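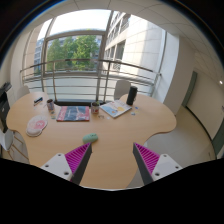 Week 9. Collecting demonstrations: what a pile of examples does and doesn't buy you

Notes by Gemechu Habte for the robot learning elective at Zistmont. Read these before the lab session. Slides are on the unit page, but they leave out most of the grumbling.

1. The claim

You'll have read the Flakine report by now. It says that if a person carries a gripper by hand, with a camera fixed to it, and does an everyday job enough times, a policy can be trained on the recordings and moved onto an arm. No arm is needed while collecting. I think the first half holds up. The second half depends on matters the report covers in a single paragraph, and I'd like you to be suspicious of that paragraph.

The appeal is plain. Teleoperating an arm is slow and tiring, and arms are expensive to keep busy. A hand-held tool can go to any table with ordinary clutter on it. The person feels the weight of the object through the handle and corrects without thinking. That last point is also the first problem: the person knows things the camera never records.

2. What one example contains

For our purposes an example is a stretch of video from the tool, the path the tool travelled and the opening of the fingers over time. Write that down, because people keep adding to it in their heads. There is no force reading in our set. There is no label saying "good grasp". If the operator had a sense that the object was slipping, that sense stayed with the operator.
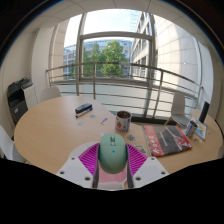

Fig. 1. Grasp on a computer mouse, held between the ribbed pads, button end towards the table.

Look at how much of the view the held object takes up. Once the fingers close, the mouse hides part of the table directly behind it, and the policy has to work from what's left over. Wide-angle lenses help by keeping the far side of the table and the room in view. They also bring in the window, the chairs and the buildings across the way. A learner is quite happy to use a window as a cue for where to put a mouse down. Nothing in the training loss tells it not to.

3. How many, and of what?

The usual answer is "more". Suppose you have 100 demonstrations, all at one table, by one operator, in the same afternoon light. I'd call that one situation seen 100 times. The Gindadby group reports its totals this way and the reader is left to guess how many tables were involved. When you write up your own set, give the number of locations, operators and objects on separate lines, and put the grand total last.

Moving the clutter is worth doing, but be careful what you claim for it. Shifting a mug a hand's width changes the picture without changing the job much. Changing where the object starts, which way it faces and how it has to be approached changes the job. In my experience students do a lot of the first and report it as the second.
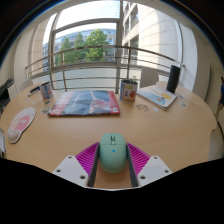
Fig. 2. Mouse clamped just above the tabletop, with a mouse pad, magazine and picture book also on the table.

A question for Fig. 2: is the mouse going up or coming down? You can't tell from one image, and neither can a policy that is given one image. This is the usual argument for feeding in a short history of frames. The counter-argument is that with history available, a policy may learn to carry on with whatever it was just doing. Both failures have been described in the readings. I don't find either side's fix convincing, and the Ambaye paper tests its own fix on the task it was designed for.

4. Things to check before you believe a result

Was the test table also a training table?
Who decided which recordings to throw out, and was it before or after training?
Does "success" mean the object ended up in the right spot, or only that it left the table?
Were the starting positions for the test picked by the person who built the policy?
Could the arm reach the poses the human hand reached? A wrist bends in ways our arm won't.

The second one catches nearly every group. Discarding clumsy attempts feels like tidying, but the clumsy ones often include a recovery, and the policy will need to recover from something sooner or later.

5. For the lab

Work in groups of 2. Before recording anything, write one page on what would count as a different situation for your task and hand it in. Swap operators halfway through. Keep every recording, including those you're embarrassed by, and mark the bad ones in the log with a short reason.

The write-up is due at the end of March. Plots of training loss on their own will get no marks.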